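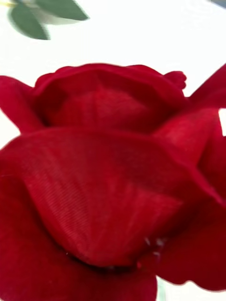

Does the Trellitz gripper kit come with the wrist camera, or is that sold on its own?

The camera is in the box with the standard kit, along with the bracket and a short cable. The lite kit leaves it out and you order it later as an add-on.

Gripper kit for light, soft items - worth the money?

Posted by norkden_maker, 3/25/22

We make up table arrangements from fabric flowers in a small shed and I'm looking at the Trellitz kit to pick stems out of a tray and stand them in foam. The quote is $1000 plus freight for the arm adaptor, two sets of fingers and the software. Has anyone used it on soft things? Mainly worried about crushed petals and whether the camera copes up close.

Trirncombe Workshop

We've had one since May last year. It handles soft stock fine if you fit the silicone fingers and turn the grip force down to 2. Out of the box ours was set to 4, and that left creases in satin. Pick by the stem wherever you can.

The camera is fixed focus. Once you get closer than 12 cm the colour is still good but the detail goes soft, so take your position reading from further back and then move in. A plain white backing sheet under the tray helped us a lot, especially with dark red flowers. Lint shows up on the fabric as well - run a roller over the stock first or the defect check will flag it.

Setup took us an afternoon. The manual is thin on calibration and the centre point has to be redone every time you change fingers. Support answered by email the next day.

I'd pay for it again, but I'd skip the second set of metal fingers. Ask if they'll swap them for another silicone set.

wei_automation

Depends what arm you've got. The adaptor didn't fit mine and I had to get a plate cut. Check the bolt pattern before you order.

glue_and_wire

Haven't used it, sorry, but following. Does the price include tax?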